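12 Jan 2001

Up at six. Frost on the inside of the kitchen window again, lower corner only. Oatmeal and the end of the bread. Drove to Corncombe with the heater on full and still had my gloves on when I got there.

The reason for going was the piano. Aunt Hanna's upright has been sitting in the front room since October with the lid shut and a sheet over it, and either I get it fixed or I let it go. Zbigniew Szewczyk came at nine. He is the tuner Maja Wysocka uses for the church hall. He took off the bottom board first, then the fallboard, and laid the parts along the hallway in the order they came off. I asked if I could watch and he said yes if I held the flashlight.

It is a Kozłowski. I knew that from the name on the front, but he found a serial number stamped inside and wrote it in his notebook. He thinks it was built before the war and restrung once. The pitch is almost a half step flat. He does not want to pull it all the way up in one visit, as the strings could go. So he raised it partway today and will come back in three weeks and do the rest. The hammers are worn but have enough felt left to be filed. Two of the bass strings have rust on the windings. One key, the D above middle C, sticks in wet weather, and I told him it has done that since I was nine.

He charges 150 for the two visits together. Filing the hammers is another 32. I said yes to both. The other quote I had was 300 from the shop on the highway, and they wanted to haul it away for a month.

Hanna Olszewski is how she signed her music, always both names, on the top right corner. There are two boxes of it in the bench and under the stairs. Mostly Chopin waltzes and hymn arrangements, and a method book with the cover gone. Some of the pages have her fingering in pencil, and in places she has rubbed it out and written a different one. I put the method book aside for me. I have not practiced properly since high school and it shows.

Zbigniew stopped for coffee at eleven. He takes it black with a lot of sugar. He told me about a piano he looked after in a school gym that had a mouse nest behind the keys made of chewed-up hymnals. He has been tuning for longer than I have been alive and says his ears are still good but his knees are not. Finished at twenty past one. I played the first page of the A minor waltz, badly, and it sounded like a piano again.

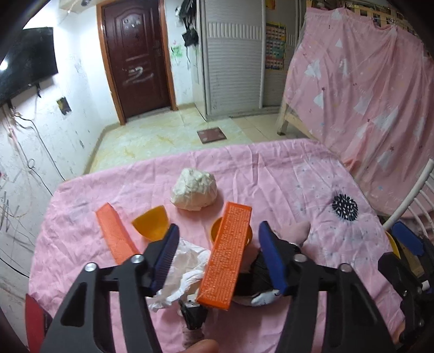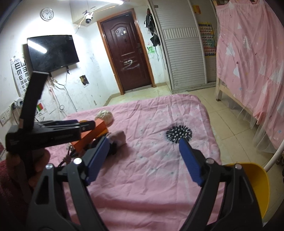
Afternoon, I did an hour of scales with the metronome, hands separate, starting slow. My fourth finger on the left hand is weak and always was. I set the metronome at 60 and stayed there until it was even, then moved it up a notch. Rosário Seixas, who taught me for five years, used to make me practice on the edge of the bed when the piano was in use, tapping the notes out with no sound. Mine had a dull brown blanket that scratched. Something like that pink cover, wrinkles and all, would have been softer on the fingertips, though I doubt she would have approved of the wrinkles. She wanted a flat surface and a straight back. I tried it again tonight on the kitchen table and could still do the B flat scale, both hands, two octaves, without looking.

After that I went through the rest of the sheet music and sorted it by composer. Gave up on the hymns and left them in one pile. A program fell out of the Schubert, from a recital at the old Arent building. Four names on it and hers is third. She played an impromptu and something by Field. She never mentioned it to me. I will ask Mother on the phone, although Mother tends to remember these things the way she likes them.

The room is too dry for the piano. Zbigniew left a little dial gauge on the lid and it went down to the bottom of the scale within an hour of the radiator coming on. He said put a pan of water underneath, behind the pedals, and keep the radiator on low, and do not stand plants on it. I moved the fern to the windowsill. It has left a ring on the lid that I will have to do something about. Tried a little lemon oil on a rag. No difference so far.

Gaétan Després called around four about the duet evening at the library. He has found a book of easy four-hand pieces and wants to do three of them at the end of March. I said I would do two. He will take the lower part, which suits me, as he pedals better than I do. He counts out loud when he is nervous and I will have to get used to that again. We agreed to meet here once the second tuning is done. His own piano is a Valum spinet with a cracked plate and he does not like anyone else to hear it.

Then the insurance. The form asks for the value of any musical instrument and I do not know what to write. Zbigniew said that as furniture it is worth very little and as a piano a bit more. I left the line blank and will call the office. Also paid the water bill, 122, higher than I expected. I suspect the toilet upstairs. It has been running at night and I keep meaning to change the flapper.

Supper was potato soup from the freezer with too much pepper. Brought in wood for tomorrow. The wind dropped after dark and it was quiet enough to hear the strings ring a little when I shut the hall door. I had never noticed that before, or it did not do it when the piano was so far out of tune.

Played the waltz once more before bed. The first page is fine if I take it slowly. The second page has the arpeggio that goes up to the high E, and I miss the top every time. Went over those two bars with the right hand alone until my shoulder started to tighten, then stopped. Rosário would have said to stop sooner. I have her address somewhere. It would be in the green book, or the back of last year's calendar if I copied it over. I should write and tell her the piano has been seen to.

To do: flapper for the toilet, pan for under the piano, a brighter bulb for the music lamp, pencils. Call the insurance office before noon. Ask Maja if the church hall has a spare bench, as the hinge on mine has pulled out of the wood and the lid comes off in my hand.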